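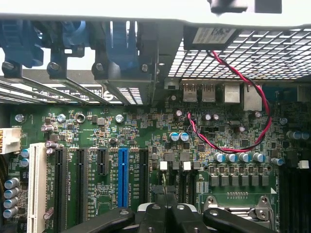
Chapter 9
Faults in Robotic Disassembly

What this chapter covers

Chapter 8 treated the disassembly cell as a system that works as designed. The present chapter takes up the cell when it does not. It is concerned with one class of work, the removal of cards, cables and modules from used desktop computers, and with the faults that arise when a robot gripper is brought close to a circuit board.

After completing the chapter, the student should be able to:

Distinguish a contact fault from a snag fault and from a grip fault.
Read a force record and mark the point at which a fault began.
Explain why a protective stop does not by itself make a cell safe to enter.
Write an incident report that a second technician can use.
Propose a change to a work sequence and state how the change would be tested.

Students should have read the sections on force sensing in Chapter 4 and on lockout in Chapter 6. The terms "approach," "grasp" and "retract" are used here as they were defined there.

9.1 The incident at Clarnness

The Clarnness recovery plant receives used office computers and separates them into parts for resale and parts for recycling. One of its cells, known in the plant by the name of its control software, Setard, was assigned to expansion cards. The robot was to release each card, lift it straight up from its slot and place it in a tray. A technician opened the case beforehand and checked the interior by eye.

On a Saturday, shortly after the start of the second shift, the cell stopped during a retract move. The display reported a force limit. The technician on duty saw no damage, cleared the message and restarted the cycle. The robot stopped again at nearly the same height. On the third attempt the retract was completed, and the cell went on to the next computer.

The damage was found later at the test bench. A connector had been pulled from the board of the first computer, and two of the tracks beneath it had lifted. A thin pair of wires had been caught between the left finger and the body of the gripper. Each restart had pulled the wires tighter, and the third had torn the connector free. No one was hurt. The cell had nevertheless been restarted twice into a fault that had not been understood, and the plant treated the event as a safety matter as well as a loss of stock.

The review was led by Viorica Begović, the plant's safety engineer. Her report is the basis for much of this chapter. It is of interest to the student less for the value of what was broken than for the number of ordinary decisions that led to it.

9.2 Why the inside of a computer is a difficult workspace

A desktop computer was built to be serviced by human hands. A person who reaches into the case will push a loose wire aside without thinking about it. The robot has no such habit unless one has been programmed.

The photograph at the head of this chapter illustrates the problem. The expansion slots stand in parallel, and their position can be taken from a stored model of the board. The twisted red and black wires are another matter. They leave a small module near the top of the case, swing out in a wide loop to the right, pass near the rear ports and return across the board. Such a path is not fixed by the board layout. It depends on how the wires were last tucked in, and it may differ between two computers of the same model.

Fixed parts also limit the gripper. Capacitors, chokes and the metal latch of a processor socket all rise above the surface of the board. A finger that is clear of them when closed may strike one of them as it opens. The clearance check must therefore be made for the full range of finger travel, and at every height through which the gripper will pass.

9.3 Three kinds of fault

A contact fault occurs when any part of the robot touches something it was not meant to touch. The force usually rises at once and falls as soon as the motion stops. The most common cause is an error in the stored position of the board.

A snag fault occurs when something flexible is caught and drawn along by the robot. The force rises slowly while the slack is taken up, then sharply. It does not fall to zero when the motion stops, for the caught object remains under tension. The incident described in Section 9.1 was a snag fault.

A grip fault occurs when the part being handled slips, tilts or jams in the fingers. The force record is often uneven, with short drops where the part has moved.

The three are easily confused on a display that shows only the words "force limit." At Clarnness the technician took the first stop for a contact fault. Contact faults had been frequent that month, and nearly all had cleared on restart. Technicians had come to expect that the next one would clear as well.

9.4 What the record showed

The control software kept a log of every retract move. At the time of the review it held 3,653 entries for the cell. Begović's team sorted out those that had ended in a force stop and compared them with the notes made at the test bench.

Of these stops, 80 had been followed by a restart without any entry in the paper logbook. In 65 of the 80, the force had returned to zero before the restart, as would be expected of simple contact. In the remaining 15 it had not. Tension was still present when the cycle was resumed, and the software allowed it.

The report drew attention to this last point. The force limit had done what it was set to do. It stopped the robot before the limit was exceeded. No rule, however, required the remaining force to be examined before motion was permitted again, either by the software or by the technician. The protective stop was in place – the procedure that should have followed it was not.

9.5 Restart and entry

A robot held in a protective stop may still be powered, and its fingers may still be closed on a part. A wire under tension can spring free when it is cut or released. For these reasons the plant adopted the sequence given below, which the student should compare with the lockout procedure in Chapter 6.

1. Leave the cell in its stopped state. Do not clear the message.
2. Read the remaining force and write it in the logbook with the time.
3. View the workspace from outside the guard, using the wrist camera if one is fitted.
4. If any force remains, lock out the cell before entering.
5. Support the part held in the gripper, then release the fingers by the manual valve.
6. Free the caught object by hand. Examine the board at both ends of any wire involved.
7. Record the kind of fault and the evidence for it.
8. Restart at reduced speed, with a second technician present.

Step 6 was added after a trial of the first draft. Technicians had examined the place where the wire was caught but had neglected the connector, where the damage is more likely to be found.

9.6 Changes to the cell

Two changes were made to the equipment. The software was altered so that a cycle cannot be resumed while force remains above a set level. The gap between each finger and the gripper body was then closed with a smooth cover, supplied by Zovex, to deny loose wires a place to lodge.

A third proposal, known as the Su sequence after the line on which it was first tried, was to remove all loose wiring before any card is handled. It was adopted for some models only. In others the wires run beneath a card and cannot be reached until the card is out. Section 9.7 examines this conflict and sets out a method for choosing the order of removal when neither order is free of risk.

Terms introduced in this section

Contact fault. Snag fault. Grip fault. Remaining force. Protective stop. Finger travel.

Questions for review

1. Describe the force record you would expect if a gripper finger struck a capacitor while opening. How would it differ from the record of a snag?
2. The technician at Clarnness saw no damage after the first stop. What further observations could have been made from outside the guard?
3. Explain why frequent harmless stops may increase the risk of a serious one.
4. Draft a logbook entry for the first stop described in Section 9.1, using only what was known at that moment.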